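3.2 What we bought, and what we'd hold off on

I'll be upfront that our first equipment budget was a guess. Haoran Shi and I wrote it one Monday, mostly by pricing the two arms and then sprinkling a little money over everything else. The arms were fine! The everything else is where we got into trouble. Fingers, cables, mounts and spare test objects took up to 30 percent of what we spent in the end, and we had put down a fraction of that.

The grippers were the longest argument. Zalleo sold us the first pair with a finger kit for $1,599, and Drorska quoted less but wanted 70 days to ship (we didn't have 70 days). I'd still ask both again next time. For small boxy parts like the ones in Figure 4, the finger shape matters more to us than grip force, so I'd rather buy one plain gripper body and a pile of fingers to swap on it.

We also went back and forth on the table. Perneo makes a lovely one with a slotted metal top, and Camacho offered to build us something similar, but we stuck with a plain white top and put the money toward a service plan for the arms. It marks easily, and we've budgeted for a new top in March. If your lab is planning a two-arm setup on a small grant, I'd price the consumables first and see what's left for hardware.
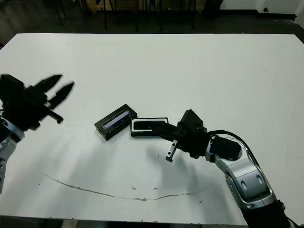
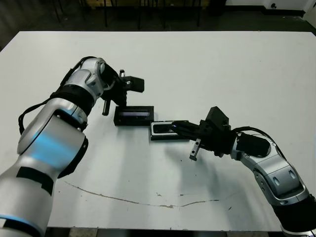
Figure 4. Both arms at the white table with two small black rectangular parts between them.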